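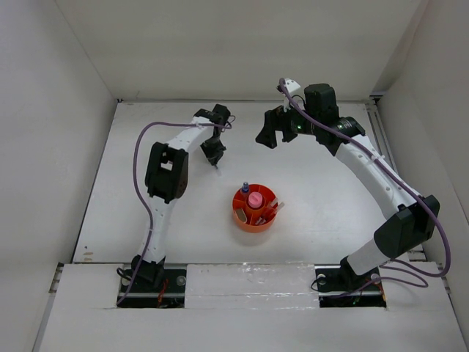 Fig. 8. Round divided container, orange-red, with mixed small items in the compartments.

3.3 Filling and arranging the divided container

This section covers the round container from the Brindgate desk range (part no. 2419). It applies to the container when used on a flat table or worktop. For drawer use, see section 3.4.

Before you start

Choose a level, plain surface. A pale tabletop makes small items easier to find if they fall. Leave a clear margin on all sides so that the container can be turned by hand.

Wipe each compartment with a dry cloth. Remove any paper inserts left from packing.

CAUTION: Do not use the container for food, medicines or open liquids. The compartments are not sealed from one another.

Filling

1. Set the container down with its full base on the table.

2. Place one upright item in the middle. A short cylinder, such as a cap, is suitable. The middle item serves as a marker when the container is turned.

3. Put small bottles in the outer compartments, cap upwards. The cap may stand above the rim. Check that it is screwed down fully before you let go.

4. Lay blocks and other low items flat, one to a compartment. Do not stack them.

5. Stand sticks and similar thin items in the compartments on one side. They may lean outwards at an angle. Keep them together — sticks spread through every compartment get in the way of the hand.

6. Turn the container once through a full circle. If anything slides or tips, move it to a different compartment and repeat.

NOTE: It is not necessary to fill every compartment. One or two left free are useful for sorting.

Balance

Heavier items belong low down and opposite each other. With a single small bottle, place a block in a nearby compartment and the sticks on the far side. This is the arrangement in Fig. 8.

CAUTION: Do not lift the container by the middle item or by anything standing in the compartments. Hold it by the outer wall with both hands.

Emptying and cleaning

1. Take out the sticks first, then the bottle, then the low items. Remove the middle item last.

2. Turn the container upside down over a tray and tap the base lightly.

3. Wash by hand in warm water with a little washing-up liquid. Do not use scouring pads.

4. Leave to dry upside down on a towel. Refill only when the corners of the compartments are dry.

Spare parts

The container is supplied in one piece and has no replaceable parts. If the wall or a divider is cracked, stop using the container and order a new one, quoting part no. 2419.

Section revised July 30, 2018. Text: Merike Pärn. Checked: Sneha Nigam.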